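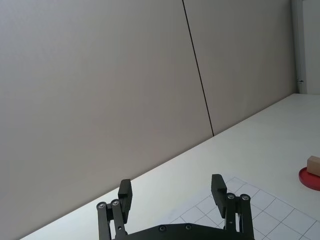
Gray wall panels meeting at the edge of a white tabletop.

Plovton Startup Hub: premises checklist for new tenants
Walked Friday, 8:15 a.m. Comments are mine and may be ignored, as last year's were.

1. Fire exits clear: PASS
Rear exit was blocked by a pallet of Gumari welcome tote bags, 742 of them according to the label. Moved while I stood there.

2. Extinguishers tagged and in date: PASS
One had a founder's coat on it. It is not a hook.

3. Extension cords: FAIL
Semaan has plugged a strip into a strip into a strip. Very ambitious growth plan. One strip per wall outlet, please. 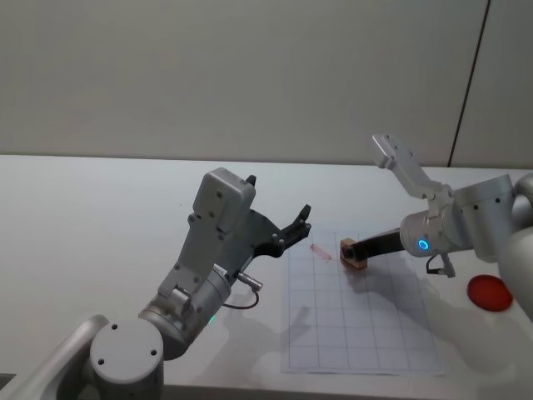
4. Kitchen: PASS, barely
The toaster now sits clear of the paper towels. The pitch night banner still hangs over the kettle and should go somewhere less steamy.

5. Event room occupancy sign: FAIL
The limit is 80. The sign says "Think Bigger." Replace before the December demo day.

6. Storage loft: FAIL
Tadano's unsold stock is stacked up to the sprinkler heads. Bring it down to the painted line.
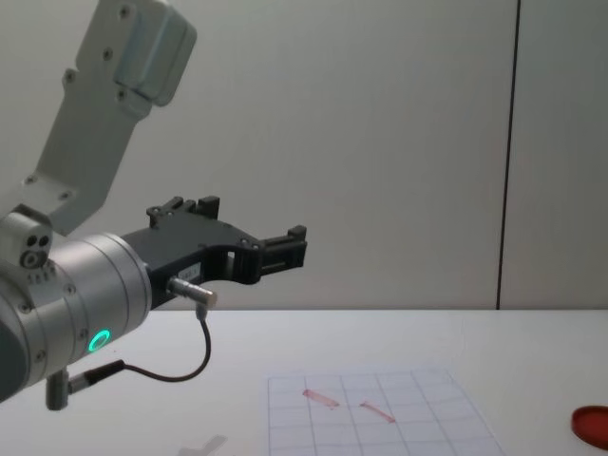 Who pays for the fixes?
The tenant pays for anything inside its own unit, and the hub covers hallways, stairs and the kitchen. The new sign comes to $462 and is on the hub.

Reinspection of items 3, 5 and 6 next Friday, same time. Coats on hooks.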